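Prolodwood Community Help > Home & Hobby Robotics > Faults and Safety

Left gripper lets go of dishes partway through a lift, no error shown

Posted by gurkivholm_garage on September 30, 2023

Hello everybody, and sorry in advance for the length, I never did learn to write a short post. I have a two-arm setup that I've been teaching to clear dishes from a small table, and for most of the summer it was a real joy to work with. Then the left gripper started opening by itself. It will close on a cup, lift it a few inches, and then the jaw just relaxes and down goes the cup. There is no error on the screen and no beep, and the arm carries on to the drop-off spot as proud as can be with nothing in its fingers. I've lost 2 good bowls this way (one was from my aunt's set, and I have not told her yet).

It never happens on the first few lifts. Usually I get through a whole round of dishes, reset everything, and the trouble starts on the second or third round. The right gripper has never done it once. I've already tried swapping the dishes for lighter ones, slowing the arm down to half speed, and reinstalling the control software, which took me an entire evening and changed nothing at all.
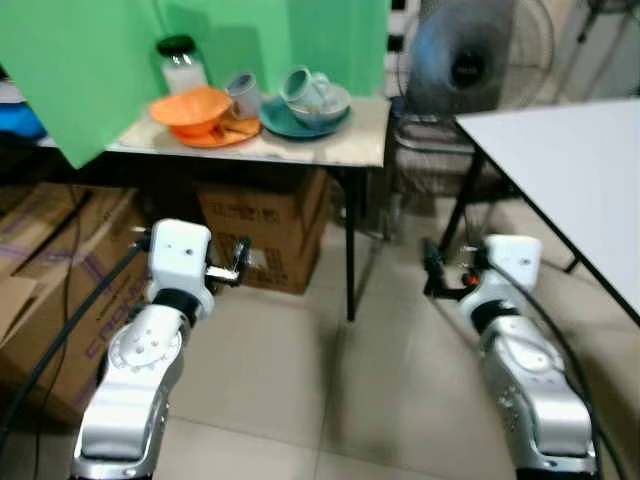
My test layout has stayed pretty much the same through all of this, so I don't believe it's a matter of the dishes being in a funny spot. The program is meant to handle things that aren't standing up nicely, and I set it hard ones on purpose, like the light blue mug tipped on its side and the orange bowl leaning on its plate. When the grip holds, it manages those fine. When it fails, it fails on the easy ones too. I keep the log running the whole time and it records the gripper as "closed" right through the drop, so the computer plainly thinks everything is in order.

What worries me more than the crockery is that one time it let go and then snapped shut again while my hand was near it. It missed me, but I'd like to understand this before I go any further. Has anybody run into the same thing?

duan_workbench

It's overheating. Put a fan on it.

barach_tinkerer

Oh, I feel for you about the bowls! I had very nearly this exact fault last winter and it drove me up the wall for nearly 3 weeks, so let me tell you what it was in my case and how I tracked it down.

Before anything else, please stop reaching in while the power is on. A gripper that opens and then snaps shut by itself is telling you that it's losing its connection or its power and then getting it back, and when it comes back it goes straight to the last thing it was told to do. That was "close," so it closes, and it doesn't care what is in between. Put your emergency stop where you can hit it without leaning over the table, press it every single time you reset the dishes, and don't let anybody else stand within reach until this is fixed.

Now for the cause. I would look very hard at the cable going to the left gripper. On mine, the plug at the gripper end had worked a little loose, and the loop of cable was just short enough that it got tugged whenever the wrist turned past a certain point. It would be fine for a good while, and then the plug would creep out by a hair and the trouble would begin. That matches your "never on the first round" very nicely.

With the power off, take hold of the plug and wiggle it gently. It shouldn't move. Unplug it and look at the pins with a flashlight for anything bent or dark. Then run your fingers along the whole cable feeling for a flat or soft place, especially where it bends over a joint.
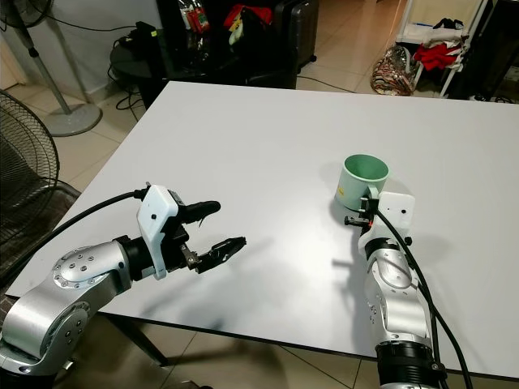

If all of that looks fine, swap the left and right gripper cables and run your usual rounds with something you don't mind dropping. Plastic, please, and save the rest of your aunt's set! If the fault moves over to the right side, you've found your bad cable. If it stays on the left, it's either the socket or the gripper itself, and I would send it back to wherever you bought it and not open it up at home.

About the log saying "closed" — on a lot of these setups that line is only the command being written down, and it doesn't tell you where the fingers are. See if your software has a separate reading for finger position or motor current and log that as well. Mine went blank for a moment at every drop, and once I saw that I knew where to look.

As for the heat idea above, I wouldn't rule it out, but a hot motor usually gets weak slowly and I'd expect things to slip before they fall. Touch the housing after a few rounds (power off!) and see.

gurkivholm_garage

Thank you both so much. I powered down and wiggled the plug as you said, and the left one does move, while the right one is solid as a rock. I've ordered a longer cable with a locking collar and it should be here in the first week of October. Until then the arms are staying off. I'll come back and post what the position reading shows once the new one is in.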